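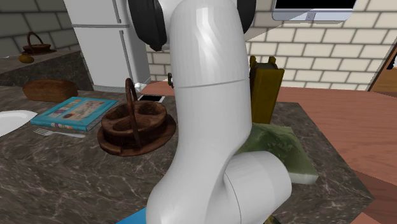 *The arm at the crowded counter in our simulator, with the serving caddy, the book, the fork and the bread.*

## Kitchen tips from the Oltcombe robotics club

When our club started the kitchen project in April, I thought I'd be teaching programming on Thursday evenings. I ended up teaching a good deal of housekeeping too, and several parents have asked me to write the tips down, so I've put them together with a pot of tea at my elbow.

The students build their tidy-up routines in a simulated kitchen, and it's a marvelous way to learn what makes a counter hard to work on. Try these at home, with or without an arm of your own!

**Start with the tall things.** A big upright box hides whatever is behind it, and so does the arm itself. Team Restrepo now moves tall boxes to the back wall before touching anything else. I do the same with my cereal, and I've stopped losing the salt.

**Give a caddy one job.** A divided caddy with an arched handle is a lovely thing - you can lift the whole lot in one go - but only if you leave room above it for your hand. Don't park it under a low shelf. Napkins in one section, spoons in another, and please, no batteries.

**Keep flatware off dark stone.** Veined, speckled marble is handsome, and a thin fork lying flat on it is a nuisance to pick up. Team Fusetti spent 14 tries on a single fork before they thought of sliding it to the edge of the counter first. That works nicely for people with sore fingers, too.

**Phones and books go last.** Or first, if you're about to cook. Either way, handle them as a separate trip, well before the flour comes out. Our scoring sheet takes off 50 points for a book left next to food, and I'd happily bring that rule home to my own family.

**Lay the cutting board down where you'll use it.** Keep a hand's width of clear counter on both sides. The students call this the elbow rule, and Kekeli Issahaku, who is our most patient tester, wrote it in marker on the lid of the club laptop.

**Practice slowly.** Run the routine at half speed until it's dull, then speed it up. Kekeli's group reached 727 points at the Braltovberg meet this way, where 700 was the mark for the second round, and they were so pleased they forgot their coats.

If you have a tip of your own, write it on a card and drop it in the box by the club room door. We're doing sinks next, and I'd especially like to hear from anyone with a good system for pan lids.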